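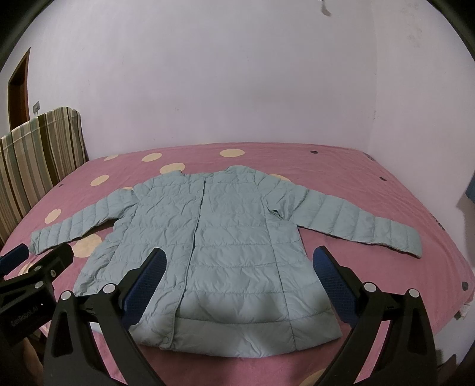
FOR IMMEDIATE RELEASE

Porora Opens Winter Coat Repair Counter in Skullenport, With Mail-In Service to Follow

SKULLENPORT, December 2, 2019 — Hi, I'm Morag Cruickshank, I own Porora, the mending shop on Quezada Street, and I'm writing our press release myself. The last one was done by an agency and it used the word "solutions" four times. We fix clothes. As of this morning we also have a whole separate counter for winter coats, and I'm so happy about it that I've been telling people at the gas station.

If you've only known us for jeans and hems, the coat counter is through the second door, where the key cutter used to be. We took over the lease in May and spent the summer pulling up carpet (there were three layers of it, the bottom one orange). Now it's got a long cutting table, two industrial machines, good light and a heater that only complains a little.

We'll take down and synthetic puffers, parkas, wool overcoats, kids' snowsuits and pretty much anything else you'd put on to scrape a windshield. The jobs we get asked for most are stuck or broken zippers, snaps that have pulled through the fabric, blown seams where the fill is working its way out, chewed cuffs, and burn holes from campfires and wood stoves. Last winter we repaired 579 coats between our regular work, mostly at the end of the day on a table meant for curtains, and I promised the crew we would never do it that way again.

A snap replacement is $16, and that covers one snap or the whole row if they're all the same size. A full front zipper on an adult coat is $88 with the zipper included. Patches depend on where the hole is, so bring it in and we'll look at it with you. Looking is free. If a coat isn't worth fixing I'll tell you that too, and I won't be weird about it.

Gisela Quiroga is running the counter. She came to us from a tent and awning maker in Stinard and she can sew through things that make me nervous. Her brother Benjamín handles down, meaning he opens a baffle, adds or moves the fill and closes it up again without the whole back room looking like a pillow fight. I asked them both for a quote for this release. Gisela's was "Please empty your pockets." Benjamín asked if he could think about it and then went to lunch.
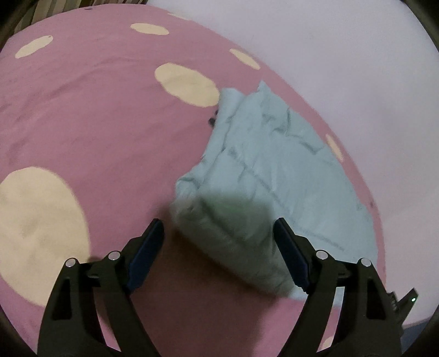

I should say something about washing, which is half of what people want to talk about when they come in. Please wash your coat before you bring it to us. I know, I know, everybody's scared of washing a puffer. Zip it up, close the snaps, turn it inside out, use a gentle cycle and a small amount of soap made for down or synthetics, then rinse it twice. Dry it on low with a couple of clean tennis balls and stop every half hour to break up the clumps with your hands. It takes ages. It'll look flat and sad for the first couple of rounds and you'll think you've wrecked it — keep going. Check the care label first, of course, and if the label says something different, listen to the label.

And store it loose. A coat that's been crammed in a vacuum bag since spring needs time to get its loft back, and some of the older ones never quite do.

Turnaround is 6 working days for most jobs. Zippers in odd colors can take longer, as we order those in. Kids' coats jump the line, always, since most kids have just the one.

The mail-in service starts later this winter for folks outside town. Emiliano Fuentealba is building the order form right now, and he'd like me to say that it isn't live yet and that emailing him pictures of your zipper won't make it go faster. We'll put out a short notice when it's ready.

We're also holding evening mending classes at the big table, taught by Alby Mahuika. The first covers snaps and small patches, the second covers hand-closing a seam on a quilted coat, and you're welcome to come to either one. Bring a coat you don't mind practicing on. Needles, thread and tea are on us. Sign up at the counter or call the shop — there's a paper list by the register and that's the only list there is.

The coat counter is open whenever the shop is, ten to six, closed for lunch from one to one-thirty. Parking is behind the building. Reporters who'd like to stop by are welcome any morning, and if you've got a coat with a bad zipper, wear it.

Media contact:
Morag Cruickshank, Owner
Porora Mending
Quezada Street, Skullenport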